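Parcel lockers and forwarding > Gokico rates from July, anyone done the maths?

kelpie_ute
Posted Monday 7:12 am
Got the email from Gokico. Consolidation is now "free" on the Plus plan, and Plus is $65 a year. I've been on the basic plan since they took over the old Wular addresses and I can't see how this is a saving. Before I hand over more money, has anyone worked out what you get?

northshore_dee
Free consolidation with a catch. Read the storage bit. You get 48 hours after the last parcel is logged to lodge the request, then the boxes go out one by one at the single rate. It used to be three weeks.

kelpie_ute
So if it lands Friday night I'm stuffed.

northshore_dee
Pretty much. I asked support whether weekends count and got a paragraph about how much they value my membership.

tandemgrump
Bit harsh, I reckon. I've been on Plus since it was a trial and have combined parcels every month without drama. You set the auto option in your account and it does it for you. Works fine if you order from the same few shops.

fennel_and_rye
Auto combines whatever is on the shelf that night. It doesn't wait for the parcel you care about. Mine sent off a paperback on its own and the other two boxes the day after. I paid twice. Where's the saving in that?

tandemgrump
Did you tick the hold box?

fennel_and_rye
There is no hold box in my account. If there's one in yours, I'd love to know what colour it is.

pocketfluff
My issue is the volumetric weight. I sell hair bits at the markets, all light stuff, and order samples in small lots before I commit to a carton. The last lot weighed next to nothing on my kitchen scales and was billed at 3 kilos. When I queried it they said the carton was measured "at intake" and the figure was final. No photo, no dimensions, nothing. I've been going through the samples this morning to work out what each one cost me landed, and it isn't pretty.

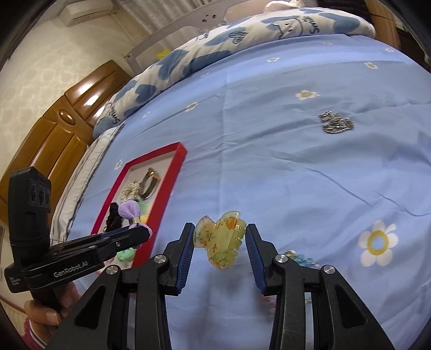
Yellow claw clip with the orange flowers, from the sample lot.

I like these and people would buy them, but not at a price that covers that freight. Has anyone ever got Gokico to re-measure?

old_mate_ron
Once. Took nine emails. They credited me in "Gokico points", which can't be spent on freight. Ask for the carton dimensions in writing before you pay the invoice. Once it's paid they treat it as agreed.

northshore_dee
Nice clip. Shame about the invoice. I'd look at Hollmann. They charge on actual weight for small parcels, or say they do.

kelpie_ute
"Or say they do" is doing a lot of work there.

northshore_dee
Fair enough. I've only sent two things with them. Both were billed at what the shop's label said. Two parcels proves nothing, I know.

tandemgrump
Hollmann have no insurance worth the name though. Check the exclusions. Anything glass, anything with a battery, anything "decorative". Good luck arguing a hair clip isn't decorative.

pocketfluff
Oh for heaven's sake. Okay, reading it now.

fennel_and_rye
What about Trerness? Their ad says 3205 five-star reviews.

old_mate_ron
And how many of those mention a parcel? I read two pages of them. "Great service, very professional" over and over. I'd want to see one person on here who has used them.

fennel_and_rye
I have a small order going through them now. Tracking has said "preparing for dispatch" since last week. Will report back, not holding my breath.

kelpie_ute
I'm staying on basic and paying per parcel. If I average it out I only combine a handful of times a year, and the fee eats whatever I'd save. Tandemgrump, if you can post what your hold box looks like in the menus I'll have another think.

tandemgrump
Will do tonight when I'm at the computer. It might be called something else.

pocketfluff
Gokico have replied to me. They're happy to re-measure, for a fee.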